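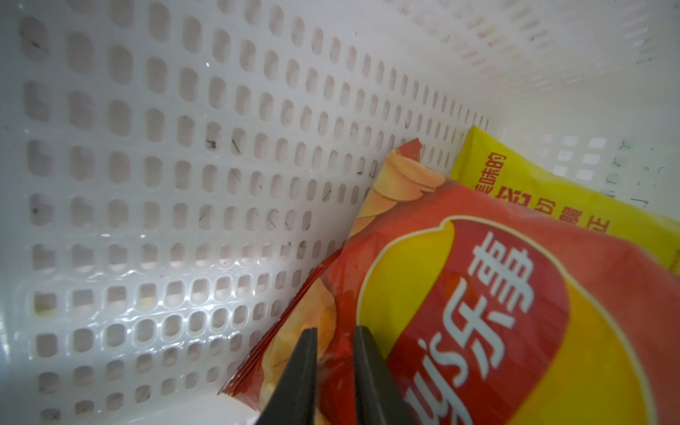
Figure 2. Inside of a white plastic storage basket, near one corner.

3.2 Reading habits and follow-through

Readers in the Tostemcombe group were each given one self-help title and asked to keep a short diary for nine weeks. The titles fell into two types. The first type told the life stories of successful people and left readers to draw their own lessons. The second set tasks at the end of each chapter, such as clearing a shelf, writing a list of goals, or putting household items into baskets of the kind in Figure 2. Both types were bought from the same shop in Terkham.

We received 2300 diary entries. Ellis and Saragih read all of them separately and marked each one for whether the reader named a goal, acted on it, or mentioned the book at all. Where the two disagreed, the entry was read again and a single mark was agreed on.

Readers of life stories wrote longer entries and quoted the book more often. They were also more likely to lend it to a friend or relative. Few of them named a goal that could be checked later. Readers of task-based books wrote less, and many entries were a single line, but they reported acting on a chapter more often in the early weeks. That gap narrowed as the diaries went on. By the last week the two types of reader were hard to tell apart on this measure.

Interviews were held in May with 21 of the diary keepers. Most remembered one story or one task clearly and little else. Several said they had skipped the final chapters. One reader of a task-based title had done the first exercise again each Sunday and had never gone on to the second.

These results are close to those Rees reported for audio versions, although the Rees sample was younger and did not keep diaries. We did not ask readers whether they had finished other books of the same kind before joining, and the Cavine questionnaire used in Section 4 was changed to include that question.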